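Washing and Storing Team Jerseys, Cleats and Pads

Posted October 14, 2026

Most sports clothing is polyester or a polyester blend, and most of it wears out in the laundry room before it wears out on the field. The tips on this page cover a season's worth of kit for one or two players. They work for soccer, softball, lacrosse, flag football and most other sports played on grass. 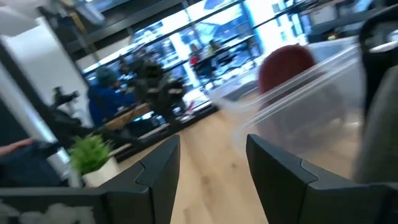
Start with the bag. Everything should come out of it the same day, including the socks balled up in the side pocket. If you can't run a load that night, hang the jersey and shorts over a shower rod or a chair back until you can. Damp polyester left in a closed bag overnight picks up a smell that takes two or three washes to shift.

Washing jerseys

Turn the jersey inside out. This puts the sweaty side toward the water and keeps the numbers from rubbing against zippers and hooks. Close any velcro on gloves or braces before they go in the same load, or wash them in a mesh bag.

Use cold water and the normal cycle. Hot water loosens heat-pressed numbers and can set grass and blood stains. Use a little less detergent than the cap suggests. Too much leaves a film on synthetic fabric, and the film holds odor.

Skip the fabric softener. It coats the fibers, and a coated jersey no longer moves sweat away from the skin. Half a cup of white vinegar in the rinse works if the shirt still smells. Never combine vinegar with bleach, and keep bleach away from team colors altogether.

Hang jerseys to dry on a wide plastic hanger, out of direct sun. If you have to use the dryer, choose the no-heat setting and take the shirt out while it is slightly damp. Don't iron over numbers or a sponsor's logo. If the back is badly creased, lay a cotton dish towel over it and use the lowest setting for a few seconds at a time.

Stains

Grass: Rub in a few drops of liquid detergent with a soft toothbrush, wait 20 minutes, then rinse cold. Repeat before washing. Once a grass stain has been through a hot dryer it is usually there for good.

Blood: Rinse from the back of the fabric under cold water until the water runs clear. Dab with hydrogen peroxide on white fabric only. On colors, use detergent and patience.

Clay and infield dirt: Let it dry fully and brush off what you can outdoors. Wetting it first pushes it deeper. White baseball pants may need an overnight soak in a bucket with a scoop of oxygen cleaner.

Field paint: Most line paint is water-based and comes out if you get to it the same day. Rinse, then treat it like grass.

Tree sap and sunscreen: Dish soap, worked in by hand, then a regular wash.

Cleats

Knock the mud off by clapping the soles together outside. A butter knife or an old screwdriver gets between the studs. Pull out the insoles and laces. Laces can go in the washer in a sock with a knot in the end. Wipe the uppers with a damp cloth and a drop of dish soap, and do the tongue too.

Stuff the shoes with newspaper and change it after an hour. Keep them away from heaters and off the car dashboard. Heat softens the glue along the sole – that gap at the toe is nearly always from drying too fast.

If your cleats have removable studs, back them all out once a month and put a trace of petroleum jelly on the threads. Studs left in all season can rust in place.

Shin guards, pads and helmets

Hard shells can be wiped with soapy water. Removable liners can usually be washed by hand in the sink. Press the water out with a towel, since wringing breaks down the foam. Check the label inside a helmet before using any cleaner on it, as solvents can weaken some plastics.

For mouthguards, brush with cool water and toothpaste, and dry before closing the case. Wash the case as well. Replace a guard that has been chewed through or no longer grips.

Balls and discs

Wash plastic discs with dish soap and warm water. Scuffs on the rim can be smoothed with fine sandpaper, but go lightly. Leather and composite balls only need a damp cloth. Let a little air out of inflatable balls before a long winter in the garage.

Packing for practice

Two drawstring bags inside the main bag solve most of the trouble, one for clean things and one for dirty. We have used the same pair of Plalach mesh bags for three seasons and they go straight in the wash with the clothes. Whatever brand you buy, check that the cord lock is plastic so it doesn't bang around in the drum.

Keep these in the side pocket all season:

Spare laces
Athletic tape
Safety pins
A small towel
A trash bag for muddy shoes
Hair ties
A pencil and a copy of the schedule

Empty the side pocket in July, before fall sign-ups. Granola bars do not keep as well as you'd think.

Putting it away

Wash everything once more at the end of the season, even things that look clean. Old sweat yellows white fabric over the winter. Fold jerseys with the numbers facing in and a sheet of plain paper between them so the lettering doesn't stick to itself. Store them indoors. Attics get hot enough to crack the print, and basements are often too damp.

Shoes go in a separate box with the lid a little loose. Write the size on the outside. Kids' feet will have moved on by spring, and it saves opening all 8 boxes to find the one pair that a younger cousin might be able to wear.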